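Blog > Work Days > New Desk, New Room
Search this blog Go

I've been in the new office since March and I'm still a little giddy about it! Our old place on Wysocka had a saggy tile ceiling and one sad window, so walking in at 8 in the morning to red brick and all that white metal overhead – well, I stood there grinning with my bag still on.

My favorite spot is over by the brick, where there's a black mesh chair with a tall headrest (my neck says thank you).
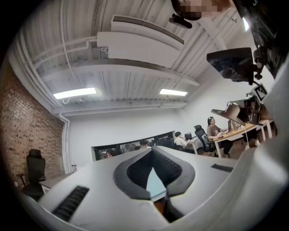 Small gripes

The AC, mostly. It took me 2 sweaters and 4 days to find a seat out of the draft. I'd also love a plant or a rug, something soft – I've got my eye on a Mavance one, but it's 681 dollars, so I'll be thinking about that for a while.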